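From: Darragh Dunne
To: stores-managers list
Date: 1 Nov 2022
Subject: Re: [stores-managers] Facing up and shelf labelling in mixed bays, Githolm and Notholm

Dear colleagues,

I write in reply to the message circulated by Annunziata Negri concerning the presentation of mixed bays, the relevant portion of which is reproduced here for members who joined the list after it was sent.

> Dear all,
>
> Following the shelf check at Notholm I would like to raise three matters for consideration by the list.
>
> First, the treatment of bays in which jars, cartons and wrapped goods share the one upright. Our current guideline assumes that a bay carries a single category. In practice the smaller branches cannot work to that assumption, and the staff at Notholm have asked which part of the guideline they are expected to follow when it plainly does not fit.
>
> Secondly, price tags. A number of tags at Notholm had been taped to the shelf lip well to one side of the product to which they referred. Where jars are narrow and placed close together, a customer cannot reasonably be expected to work out which tag belongs to which jar. I would favour a rule that the left-hand edge of the tag is aligned with the left-hand edge of the first facing, without exception.
>
> Thirdly, the storage of cartons and wrapped packages on upper shelves. I understand the reasons for the practice and do not propose to prohibit it, but I would ask whether the stock so placed is being counted as display stock or reserve stock. The two branches appear to have given different answers, and the January count will be affected.
>
> I would be grateful for the views of members, and in particular for those of Darragh, whose branch has been working with mixed bays for longer than ours.
>
> Yours sincerely,
> Annunziata Negri
> Branch Operations, Notholm

I thank Annunziata for setting the matters out so clearly. I shall respond to each in turn, and then add some remarks on handling which arise from our own experience at Githolm.

1. Mixed bays

The guideline was drafted for the Sitompul premises, where the floor area permits each category its own run of shelving. It was never revised when the smaller branches adopted it. At Githolm we have 1,583 active lines, a good many of which are slow sellers, and it would be neither practical nor helpful to customers to spread them over separate bays.

Our present practice is to treat the shelf, and not the bay, as the unit of category. A middle shelf may therefore carry powders in jars while the shelf above carries boxed goods, provided that the two are not intermingled on the same board. Where two categories must share a board, we place the taller packaging toward the ends and keep the jars together, so that a customer may see every cap and most of each label without moving anything.

I would recommend that the guideline be amended to reflect this. The amendment would be short, and I attach no particular importance to the wording so long as the principle is preserved.

2. Price tags and the shelf lip

I agree with Annunziata's proposal in part. Alignment to the left-hand edge of the first facing is sensible for cartons, which have a square edge and tend to stay where they are put. It is less satisfactory for jars, which are round and are readily turned or shifted by customers. For jars we centre the tag beneath the product. Staff find this easier to check from a standing position, and it remains legible when a jar has moved slightly to one side.

On the question of tape, I am aware that it is regarded as a temporary measure. The clip-on rail supplied by Plitow does not sit properly on our older steel boards, and we have found tape to be the more secure of the two. I would ask only that it be clear tape, that it not run over the printed figures, and that the old tape be removed in full before a new tag is applied. Layers of old adhesive collect dust and in time will not hold anything.
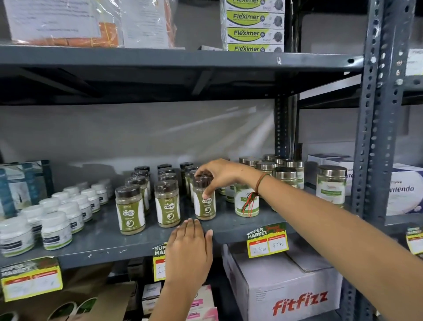 Middle shelf of a mixed bay: GASKA powder jar held by its cap, price tag on the shelf lip, boxed and wrapped goods on the shelf above.

3. Upper shelves

The point about upper shelves is the most important of the three, and I regret that it was not settled before the last count. At Githolm we have recorded cartons on the upper board as display stock where the front panel faces the aisle and the product name may be read. FleXimer is one such line. The name is printed on the face of the carton, and a neat stack serves well enough as a display.

Wrapped packages are a different matter. A package still in its plastic, with a printed sheet taped to the front, is in our view reserve stock irrespective of where it has been placed. It has not been opened or checked against the sheet, and it should not be offered for sale in that condition. We have accordingly recorded all such packages as reserve, and I understand that Notholm has recorded them as display. I suggest that the Githolm treatment be adopted at both branches before the January count, and that any package on an upper shelf be either opened and faced up or removed to the back store by that time.

I would add that the sheet should remain on the package until the contents have been checked. We have had more than one instance of a sheet being taken down for the sake of appearance and subsequently mislaid, after which the contents had to be identified by opening every inner parcel. The tidiness gained was not worth the time.

No carton stack on an upper board should exceed 5 units in height at either branch. Heavier cartons should be placed lower in the bay regardless of category, and I would support an express statement to that effect in the guideline.

4. Facing up

Annunziata did not raise the matter of facing up directly, but it bears on all of the above. I set out our procedure at Githolm in case it is of use.

Facing up is carried out one shelf at a time, from the left upright to the right. Each jar is brought forward to the lip and turned until the label faces the aisle. Jars are to be moved singly. Staff should not attempt to draw several forward at once with the forearm, a habit which has been the cause of most of our breakages – glass jars in particular.

A jar may be steadied by the cap for the purpose of turning it. It should not be lifted by the cap alone unless the cap is known to be tight, and lids on powder lines ought to be checked as a matter of course. If powder is found on the board or around the thread, the jar is to be withdrawn and the whole shelf wiped down before the remaining stock is returned.

The tag is checked last, once the stock above it is in its final position. New staff are inclined to do this first, with the result that the tags are correct for an arrangement which no longer exists.

5. Condition of the boards

Members will be aware that the painted steel shelving at the smaller branches is not new. Light scuffs to the front lip are to be expected and need not be reported. Chips which expose bare metal should be reported, as should any board that does not sit level on its brackets. Slotted uprights should be inspected for brackets seated in the wrong slot – a difference of one position from front to back is sufficient to make jars creep forward over a period of weeks.

A sum of $3,000 has been set aside for shelving repairs across the two branches. Requests against it should be sent to me in writing, with the bay number and a short statement of the fault. I would ask that requests for new tag rails be held over until Plitow has confirmed whether a rail suited to the older boards can be supplied.

6. Proposed next steps

Subject to the views of the list, I propose the following.

The guideline to be amended so that category is assigned by shelf.

Tags to be aligned left for cartons and centred for jars, at both branches.

Unopened wrapped packages to be recorded as reserve stock in all cases.

The procedure for facing up at section 4 to be circulated to Notholm for comment, and adopted there with whatever changes Annunziata considers necessary.

Bay 24 at Githolm has been laid out in accordance with these proposals and may be inspected by any member during trading hours. It would assist me to receive comments by reply to the list and not privately, so that they are kept together with the earlier correspondence.

One further matter of housekeeping. Several members have been replying to the digest and leaving the digest number as the subject line. Kindly restore the original subject when replying, and remove any quoted text that is not being answered.

Yours sincerely,

Darragh Dunne
Stores Manager, Githolm

_______________________________________________
stores-managers mailing list
To change your delivery options or leave the list, see the list information page.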